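Prutora Workshop Users' Group
Minutes, July meeting, 4.00 pm

Emrys Gethin in the chair, the good chair having gone missing again.

Item 1. Last month's minutes were accepted without anyone admitting to reading them.

Item 2. Painted bars. Colour sorting was agreed to in March. Discussion of progress was brief. 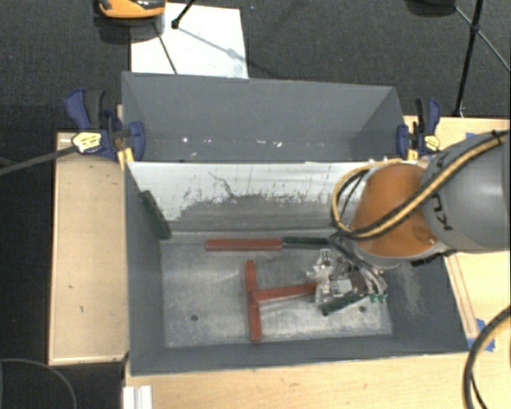
Front bin, red and dark green bars.

Emrys moved that the colours be kept apart, red in one bin and green in the other. Carried, 4 to 2. The two wish it noted that they like them mixed.

Item 3. Bin finish. Repainting the worn inside wall was quoted by Brelida at $1,698. Laughter. Deferred.

Item 4. Tea money stands at $33. Biscuits to continue at the present grade.

Closed 4.50 pm.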